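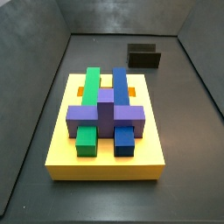
Quelle est la différence entre planifier un mouvement et planifier un assemblage ?

La planification de mouvement recherche une trajectoire sans collision entre deux configurations du bras. La planification d'assemblage détermine l'ordre et la direction d'insertion des pièces ; elle intervient en amont et fournit au planificateur de mouvement les configurations à relier.

Le présent billet rend compte de l'évolution du planificateur Clorirthorpe depuis la version 2. Le banc d'essai retenu est un assemblage de barres colorées sur une base jaune. Ce type de géométrie convient à l'évaluation des séquences, car une barre transversale posée trop tôt interdit l'accès aux pièces inférieures.

Dans la version antérieure, le graphe de précédence était rédigé à la main, sous la forme d'un fichier de contraintes joint à chaque modèle. Il est désormais calculé par désassemblage simulé : le logiciel retire virtuellement chaque pièce selon un jeu de directions, conserve les retraits admissibles, puis inverse la séquence obtenue. Le calcul porte sur 253 transitions candidates pour le modèle de référence — la plupart sont écartées dès le premier test de collision.
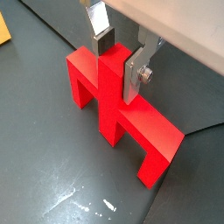
Pourquoi réestimer la pose d'une pièce après sa saisie ?

La fermeture des doigts peut déplacer ou faire pivoter la pièce par rapport à la pose estimée avant le contact. Une nouvelle estimation permet de corriger la trajectoire d'insertion avant que l'écart ne provoque un blocage.

Cette correction est confiée au module Mfinanga, qui aligne le nuage de points issu de la caméra de poignet sur le modèle CAO de la pièce. L'alignement est limité à 20 itérations. Au-delà, le module signale un échec et le superviseur demande une nouvelle prise de vue sous un autre angle. Les pièces à plusieurs branches demeurent les plus délicates : lorsque les doigts masquent une branche, deux orientations peuvent produire des résidus presque identiques.

Le choix de la pose retenue tient maintenant compte de l'historique de la saisie. Une hypothèse incompatible avec la prise planifiée est rejetée, même si son résidu est plus faible. 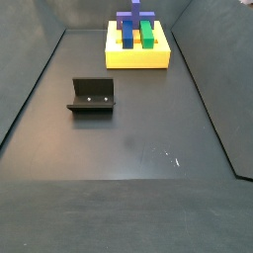
La commande d'insertion appelle une remarque complémentaire. Le passage de la position à l'impédance s'effectue à une distance fixe du contact attendu, paramètre qui reste commun à toutes les pièces. Cette simplification est commode, mais elle ralentit inutilement les insertions à jeu large. Une distance propre à chaque arête du graphe est à l'étude dans la branche Prakcombe, dont la fusion est envisagée en juillet.

Les journaux d'exécution sont enregistrés au format Zidport, avec l'état du graphe à chaque transition. Les fichiers produits par la version 2 restent lisibles, à l'exception du champ relatif aux contraintes manuelles, qui est ignoré à l'ouverture.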